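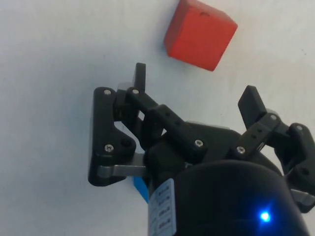
Ballen opens remote teaching bench in Stovalport

Ballen has started teaching its robot arms at a new bench in Stovalport, where an operator moves the arm by remote control and the software saves each run. The project is called Iserar and began in May.

The first task uses two cubes, one red and one blue, on a table covered with a white cloth. Operators get 30 minutes at the controls before they switch. 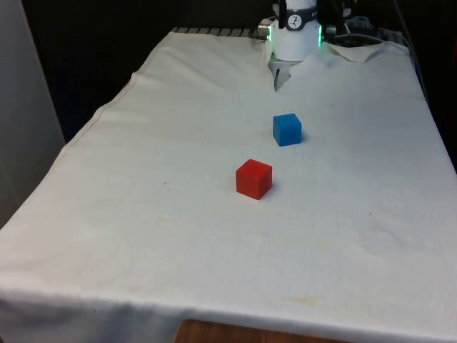

How the runs are recorded

Each run is stored with the arm's motion and the video from its cameras. "If I hesitate over the cube, the robot learns to hesitate," said Esi Essien, who leads the operators. Slow runs are marked and left out of training.

The team plans to collect 2000 runs – 27 of the first batch were thrown out over a timing fault, since fixed.
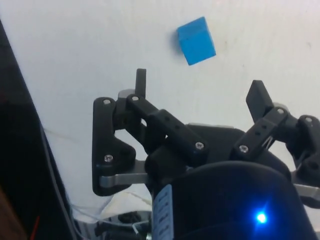 What comes next

Phromma, which supplies the control software, will test the trained arm with the cubes set down in new spots. Hicham Lamrani of Phromma said guiding the arm by hand is also being tried, for people who find the remote awkward.

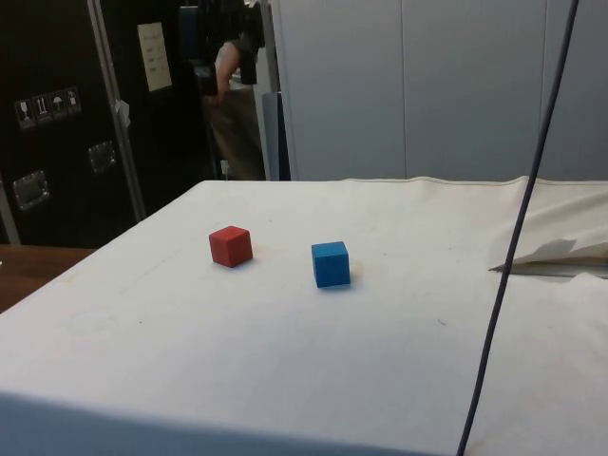

2 min read

Ballen has not said when results will be shared. Operator shifts at Stovalport run from 9 a.m. to 4 p.m.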